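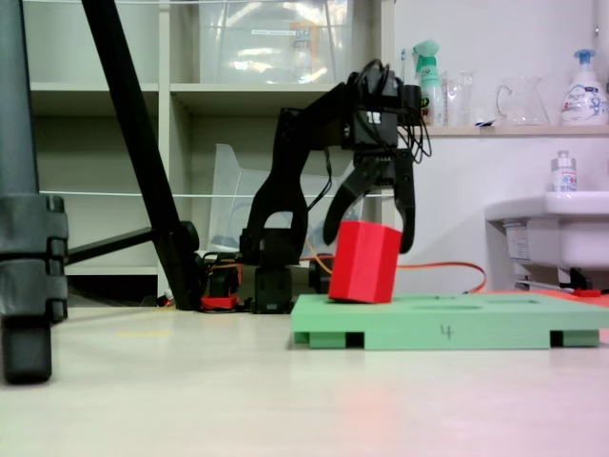 **What should be checked if the jaws close but the block slips?**

Check the grip offset first, then the cable slack at the wrist. A tight cable pulls the wrist servo off its set angle as the arm lowers.

## 4.2 Setting the grip offset (Endum arm, two-finger gripper)

1. Switch off servo power at the Wotemer supply.
2. Support the arm by hand and move the wrist through its full travel. The cables must not go taut at any point.
3. Re-dress the cables if required. Leave a free loop at the wrist and keep it clear of both fingers.
4. Restore power and run `home`. Keep hands outside the arm's reach.
5. Place the test block on the tray, square to the jaws.
6. Jog the arm down until the fingertips are level with the middle of the block.
7. Close the jaws in steps of 2 counts until both fingers touch. Record this value as `grip_zero`.
8. Add 9 counts and save as `grip_hold`.

> **CAUTION:** Do not set `grip_hold` more than 11 counts past `grip_zero`. The servo will stall and overheat. 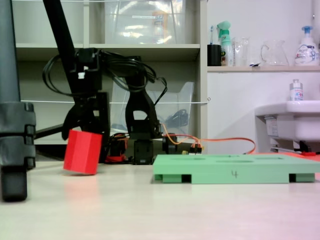

9. Run the lift test at 70 per cent speed. Repeat the test with the block turned a quarter turn.
10. If the block rotates or drops during the lift, lower the arm, open the jaws and return to step 6.

**Note:** Contact high on the block lets it swing. Correct the jog height before adding grip.

**Note:** The tray must sit flat on all its feet. Re-level it whenever it has been moved, then re-teach the pick position (see 4.3).

Wipe the finger pads with a dry cloth after calibration. Do not use solvent. Worn pads are replaced in pairs; order through the Mosquera parts desk, Bralville.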